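In praise of the bad picnic

I have been on exactly one perfect picnic in my life and I can hardly remember a thing about it. It was sunny, there was a rug, somebody had made a quiche. I know it was lovely because everyone said so on the way home. The picnics I do remember are the rotten ones, and I've come round to thinking we should have more of them.

My family did picnics the way other families did church. We went whatever the weather, usually to Karerden, where there's a sloping field above the river and a car park with four spaces in it (one of which is really a puddle). You can't put a cup down at Karerden. You learn to hold your drink in one hand and eat with the other, and if you want to butter anything you have to ask a relative to be a table. My mother packed egg sandwiches in the bread bag they came from, a flask that tasted of every soup it had ever held, and crisps. Always crisps, one bag each, no swaps once opened. We sat in our coats and were quite happy.

Compare that with what a picnic has turned into. Last April I was invited to one at Atley, in the park behind the big house, and the message that came round beforehand ran to 30 lines. There was a list of who was bringing what. There was a colour scheme! I was down for "something seasonal with grains", and I spent an entire evening roasting things and worrying about pomegranate, which I don't even like. When we got there people had brought low tables and cushions and little glass jars with lids, and it took so long to lay everything out that the bread had gone hard at the edges before anyone was allowed near it.

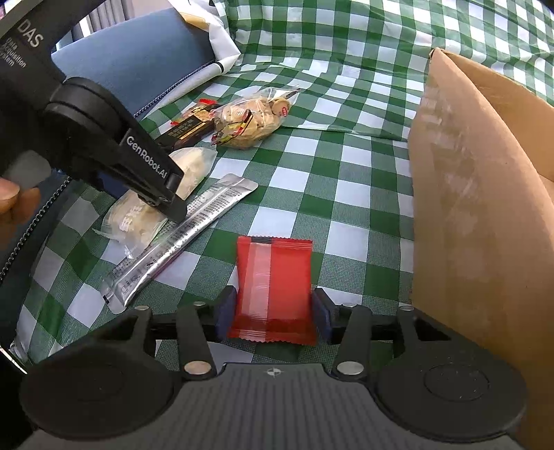 It was all very pretty and I was starving. What I wanted, more than anything on that cloth, was something salty out of a packet. I wasn't the only one either, because when a woman I'd never met pulled a multipack out of the bottom of her rucksack, looking a bit guilty, it was gone in minutes. The grains went home with me. I had them for lunch until I couldn't face them any more.

Now I know how this sounds. I'm not against nice food, and if you enjoy making a tart with a lattice on it then please make one and sit next to me. What bothers me is the effort creeping in where it isn't wanted. A picnic used to be the thing you did when you couldn't be bothered with a proper lunch, and now it's harder work than a proper lunch, with a walk at either end and wasps. I have friends who used to ring up and say "shall we take some sandwiches out?" and who now say we must plan a picnic soon, and we never do, and another summer goes by.

The shops don't help. I was in Sekent before my birthday looking for a plain plastic box with a lid that stays on, and I was shown a hamper that cost 70 pounds with nothing in it. Nothing! It had leather straps, and a special loop for a corkscrew. I carried it a few steps across the shop to see what it was like and my arm hurt, and that was without so much as a grape inside. I can't imagine lugging it up the path at Karerden. I bought a roll of foil and went home.

So my own rules are these, if anyone wants them. Decide on the day. Bring what's in the cupboard, and stop at the garage for whatever isn't. Sit on something you don't mind getting mud on. If it rains, eat in the car with the windows steaming up, which my sister and I still think of as a treat, and which I would happily choose over a good many restaurants.

We went out again a couple of weeks ago, in the middle of all that cold, just the two of us and the old flask. She'd forgotten the sandwiches. We had a bag of crisps each and half a packet of mints, looked at the river for a bit, and agreed to go again after Christmas.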